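Subject: Re: [istgate-parents] toy library, what to keep and what to give away
From: Olga Bermúdez

Khurram Rana wrote:
> We have one shelf less from September, so some boxes must go.
> My vote is to drop the play food. Half the sets are missing pieces
> and the puzzles go out much more often.
> Can people say what their kids really use?

Dear Khurram, dear all,

Thank you for the list. I read it two times and I agree with most of it, but I would like to speak for the play food.

My son is now four and he did not talk much before he was three. With puzzles he was quiet. With the food he was always selling me something, and I had to ask the price. Everything cost 100, also the egg. I learned some of my English words in this same way, so maybe I am not neutral.

About the missing pieces, I think a food set is not like a puzzle. A puzzle with 9 pieces is finished when one is lost. A kitchen with no carrot still works. We could put the incomplete sets together into two good boxes, and then we save the space Khurram needs.

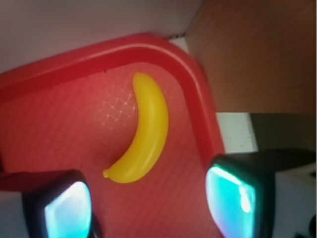 The big wooden garage I would give away without tears. It is heavy, and Colleen told me it was borrowed only once since winter. The marble run also, if Wayne agrees, because he repaired it.

I can come to sort the boxes any morning before eleven. Please tell me where the key is now.

Best regards,
Olga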